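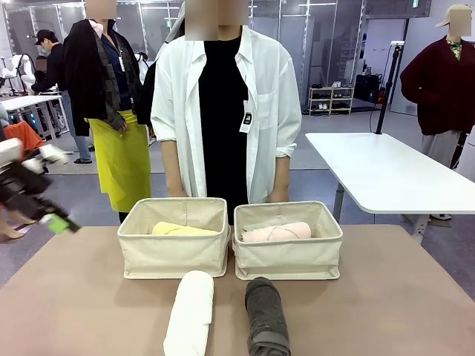 The towel station at Escobedo. Two towels are in their baskets and two are still on the table.

The robot did not drop the towel. Everyone at Escobedo would like that understood, because for most of a week in May the story going around the building was that the robot had dropped the towel, and the truth is more embarrassing. The robot held on to the towel. It held on for 190 seconds, with the basket attached, while a person in an apron said "stop" to it in an increasingly personal tone of voice.

Escobedo is a test floor where machines are taught the chores the rest of us put off. The towel job is among the humblest. Rolled towels go on a table, fabric baskets go behind them, and a two-armed robot running software called Honora moves the first into the second. A toddler can do it, although a toddler will want a snack.

Honora had been doing it nicely. It had finished 108 runs in a row without a fault, and people had started scheduling visitors. Then, on a run that looked like all the others, the left gripper went down for a towel near the rim of a basket and closed on the towel and the rim together. The arm rose. The basket rose too. The software, which judged a good grip by how much stuff was between the fingers, concluded that this was the best grip of its career.

What should have happened next is that the arm noticed the extra load and quit. The limit was there. It had been set by Nolstead, the outfit that supplied the arm controllers, and then raised during an earlier project involving bags of rice. The rice left. The limit stayed. A canvas basket and a towel weigh next to nothing compared with rice, so the arm sailed on, tilting its prize over the table and tugging at it whenever the basket failed to let go of the towel.

The part that turned a comedy into a report came when someone reached in. It was the natural thing to do. You see a basket going over, you grab the basket. But the arm was still powered and still following its plan, and for a moment a human hand and a machine were playing tug-of-war over a piece of bath linen. The hand won, with a bruised knuckle. The stop button, a big one, was on the far side of the table, where it had been moved to make room for the baskets.

Oretti, which writes Honora, sent its account in December 2020, and it makes good reading if you like the passive voice. The limit "had been retained." The button "had been relocated." The knuckle does not appear until page 2.

The fixes are dull and probably right. The load limit now resets whenever the task changes. The gripper stays 80 millimeters clear of any basket rim until the camera has made up its mind what is rim and what is towel. The arms must be stopped before hands go on the baskets, and the button now lives within reach of whoever is standing behind them.

Fabric remains a miserable thing to give a robot. A box keeps its shape and minds its own business. A soft basket slouches, so its edge is somewhere new every time, and a rolled towel is only a roll until something pulls on it. Engineers who can make an arm thread a needle will go quiet when you ask about pillowcases.

Honora is back to putting towels in baskets, more slowly than before. It pauses above each one for a beat, as though trying to remember whether it left the stove on. The run count has been started over from zero, and the bags of rice are on a shelf in the kitchen, where somebody has been eating them.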